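Clistholm Community Garden and Tool Library
Minutes of the tool room working group
28th October

Present: Sang-wook Jang (chair), M. Drameo, P. Cho, L. Kuvel (minutes)
Apologies: R. Cho
Meeting opened 6.05 pm. Minutes of the August meeting accepted with one correction: item 4, "secateurs" should read "loppers".

1. Sorting table layout
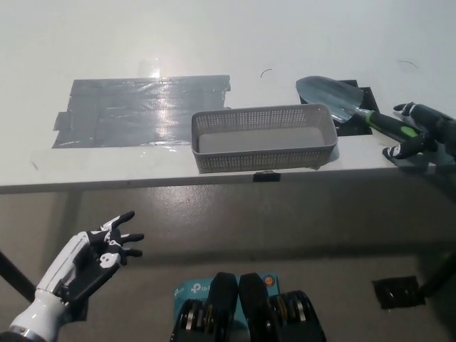
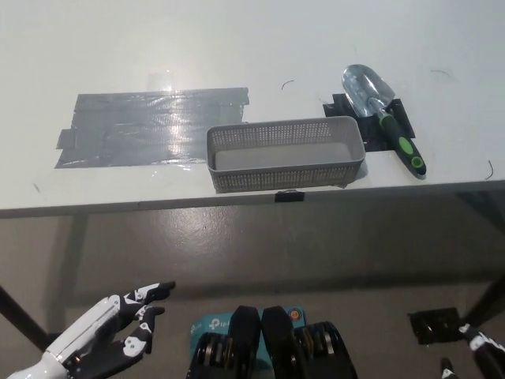 Table with the grey taped area, grey basket and trowel.

Sang-wook tabled the proposal for the sorting table. Small hand tools are to be handled at the table before they go back on the wall boards. The group discussed which part of the table should be used for what.

Agreed:
1.1 The grey duct tape area on the left is the inward side. Returned tools are put down there and nowhere else on the table.
1.2 The grey perforated basket stays in the centre near the front edge, long side parallel to the edge. It takes tools that have been checked and tagged.
1.3 The right side is for tools set aside for repair or sharpening. A tool in this position is not to be lent out.
1.4 The basket is to be emptied to the wall boards at the end of each session.

P. Cho asked whether the tape should be replaced with painted lines. The edges of the grey tape are wrinkled and will collect soil. Drameo's view was that paint on the white top would be difficult to remove if the layout changed again. Left as tape until the autumn review. Lifted edges to be trimmed with a blade and pressed down.
Action: P. Cho

L. Kuvel noted that the table top should be wiped before each session, as small debris is easily carried into the basket with the tools. Damp cloth only, no solvent near the tape. Added to the opening checklist.
Action: L. Kuvel

2. Trowels

The trowels with the black and lime-green handles were discussed. Members like the handle colour, as it is easier to find in mulch than the older brown handles. Two of the older trowels have bent at the neck and are to be written off the register.

Sang-wook proposed that all new hand trowels be bought with a bright colour somewhere on the handle. Drameo preferred to specify blade thickness first and leave colour to whoever does the ordering. After discussion the wording adopted was: "Replacement trowels to have a one-piece metal blade and neck; bright handle preferred."

Cleaning procedure for trowels, as amended:
Brush off dry soil outside, over the green waste bin.
Wash in the trough, not in the kitchen sink.
Dry with a rag, including the join between neck and handle.
Wipe the blade with a light coat of camellia oil.
Place on the inward side of the table for checking.

P. Cho asked that the oil be kept in a labelled squeeze bottle. The present jar has been knocked over. Agreed.
Action: M. Drameo

3. Baskets

The perforated type is preferred for hand tools because grit falls through the sides and the flat floor keeps the tools level. The open wire type is to be moved to the potting bench, where it will hold plant labels and twine.

Moved (Drameo), seconded (P. Cho): that the group buy 11 further perforated baskets in grey, to match the shelf depth, at a cost not exceeding $200. Carried.

Baskets are to be labelled on the short end only. Labels on the long side are rubbed off by the shelf lip.

4. Register

The tool register has reached entry 3015. The old numbering included consumables such as gloves and jute, which accounts for the size of the figure. L. Kuvel recommended that consumables be taken out and that retired numbers not be reused. Agreed.

Engraved numbers on hand tools are to go on the back of the blade, close to the neck. Numbers written on handles in marker have not lasted. The engraver is held by Sang-wook and can be collected from him by arrangement.

5. Floor

The concrete between the door and the trough is slippery after washing down. A rubber mat was suggested. Drameo to measure the width with the door fully open and bring two prices to the next meeting. The mat must lie flat under the wheelbarrow tyre.
Action: M. Drameo

6. Other business

6.1 The padlock on the mower cage is stiff. Graphite powder to be used, no oil.
6.2 P. Cho reported that the long-handled forks are being hung tines outward on the lower rail. They are to be hung tines to the wall.
6.3 The request from the seedling group for a shelf was held over. The group has been asked to supply dimensions.

Meeting closed 7.20 pm. Date of next meeting to be circulated by email.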